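동네 목공·보드게임 모임 '일리어(Ilier)' 참가자 모집

안녕하세요! 나무를 깎아 직접 보드게임을 만들고, 만든 게임을 그 자리에서 같이 해 보는 모임 일리어입니다. 지난 4월에 첫 기수를 마쳤는데 다들 자기 게임을 한 벌씩 들고 가셨어요. 말판 칸 수를 잘못 나눠서 밤늦게까지 다시 그은 분도 있었지만, 그 게임이 제일 인기가 많았답니다. 그래서 두 번째 기수를 엽니다!

이번 기수의 주제는 '쌓기와 길 찾기'입니다. 블록을 올리고 밀고 빼는 놀이, 그리고 칸을 따라 말을 옮기는 놀이를 섞어 자기만의 규칙을 만들어 봅니다. 규칙은 한 장을 넘기지 않는 것이 원칙이에요. 길면 아무도 안 읽더라고요 (저희도 안 읽습니다).

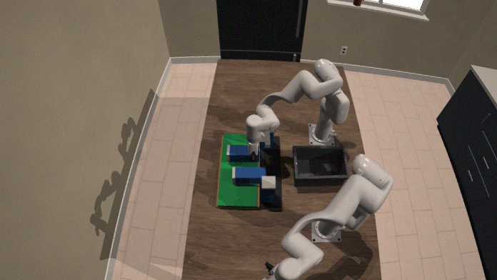

짙은 갈색 나무 작업대와 초록색 판, 파란 상자

모집 인원: 11명
모임 장소: 피스소프(Fistthorpe) 공방 1층
모임 횟수: 매주 한 번씩 여덟 번, 저녁 7시부터 두 시간 반
신청 마감: 2024년 6월 13일

이런 분을 기다려요
톱을 한 번도 잡아 본 적 없는 분도 괜찮습니다. 첫 두 번은 재료 고르기와 사포질, 안전 교육으로 천천히 시작합니다. 보드게임을 좋아하지만 늘 설명 듣다가 지치셨던 분, 아이나 부모님과 함께할 게임을 만들고 싶은 분도 환영해요. 만 16세 이상이면 누구나 신청할 수 있고, 여덟 번 중 여섯 번 이상 나오실 수 있어야 합니다.

진행은 두 사람이 나누어 맡습니다. 목공은 이란 판(Yiran Pan) 님이, 규칙 만들기와 시험 플레이는 자후이 푸(Jiahui Fu) 님이 이끌어 주세요. 자후이 님은 그동안 모은 게임이 268종인데, 그중 몇 상자를 매주 들고 오실 예정이라 쉬는 시간이 제일 시끄러울 것 같습니다!

색칠은 다섯 번째 모임부터 들어갑니다. 말과 판의 색은 처음부터 너무 많이 쓰지 마시고 두세 가지로 시작해 보세요.
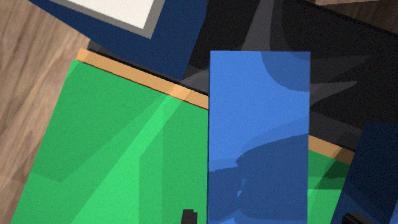

색이 정해지면 그다음은 크기입니다. 손에 쥐었을 때 편한지, 옆 칸을 침범하지 않는지 종이로 먼저 오려 보고 나무를 자릅니다. 지난 기수에서는 이 과정을 건너뛰었다가 말이 칸보다 커져서 전부 다시 깎은 조가 있었어요. 그 조가 만든 '카이(Cai)'라는 게임은 지금도 공방 책장에 있으니 오시면 꼭 한 판 해 보세요.

마지막 모임은 이웃을 초대하는 공개 플레이 날입니다. 완성하지 못한 게임도 그대로 가져오셔서 시험해 보시면 됩니다.

준비물: 앞치마, 연필, 앞이 막힌 신발. 공구와 기본 목재는 공방에 있습니다.
참가비: 없음 (특별한 목재를 쓰실 경우 재료비만 따로 받습니다)

신청 방법
이름, 연락처, 좋아하는 게임 하나와 그 이유를 두세 줄로 적어 공방 1층 접수함에 넣어 주세요. 신청하신 분이 많으면 추첨으로 정하고, 결과는 모든 분께 문자로 알려 드립니다. 궁금한 점은 공방에 들러 편하게 물어보세요!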